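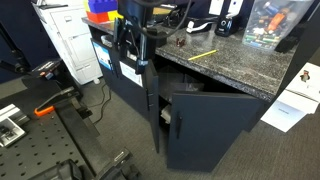

Ticket 641 covers the left arm at the Kurnwood station dropping out with a following error on the shoulder joint during the cabinet task. It first showed up on the open-and-retrieve routine and has now stopped the arm 8 times. The fault always comes at the same point, after the right door of the navy cabinet has been swung wide and the arm starts back toward its rest pose over the breadboard. The left door can be partly open or shut and it makes no difference. Controller throws E-324, brakes engage, arm holds position. No contact with the cabinet or the counter in any of the stops.

**Opened by:** Dörte Baumgart
**Assigned to:** Detlef Harms
**Severity:** medium (arm stops safely, task can't finish)
**Controller:** Skonent, firmware as shipped

### Log

**Apr 2, 2025, 9:10, DB**
Two stops before 9. Power cycled the controller, homed all joints, ran again. Same fault on the third run. Joint temperature normal in the log.

**9:45, DB**
Ran the return path with both doors closed and nothing to pick up. No fault in 8 runs. Opened the right door by hand, ran the return path only. No fault. So it needs the full sequence, pull included.

**10:30, DH**
Looked at the torque trace. Shoulder current is still high when the return move starts. The gripper is being told to open and the arm is being told to move in the same step, so it is still pulling on the handle when it leaves. Door is at its stop by then and has nowhere to go.

Could also be payload. The config has the old Heitmann gripper mass in it. Will check that first, it's quicker.

**11:20, DH**
Corrected payload and center of mass. Fault came back on the second run. Leaving the corrected values in anyway.

**13:15, DH**
Split the step. Gripper opens, wait for the open signal, then back off in a straight line before the return move. Also cut the pull distance a little so the door isn't driven into its stop.

Full sequence at half speed, no fault. Full speed, no fault so far.

**14:40, DB**
One more stop at full speed, different cause. Cable caught on the base during the return. Rerouted it and added a tie. Please don't close the ticket yet.

**15:30, DH**
Agreed. Leaving it on repeat with someone at the e-stop. Not to be run unattended.

### Still open

- Stodden wants the torque trace from the first stop. Dörte to export.
- Same combined step is used in the drawer routine. Needs the same change before anyone runs it.
- Check the door hinges for play after the repeated pulls.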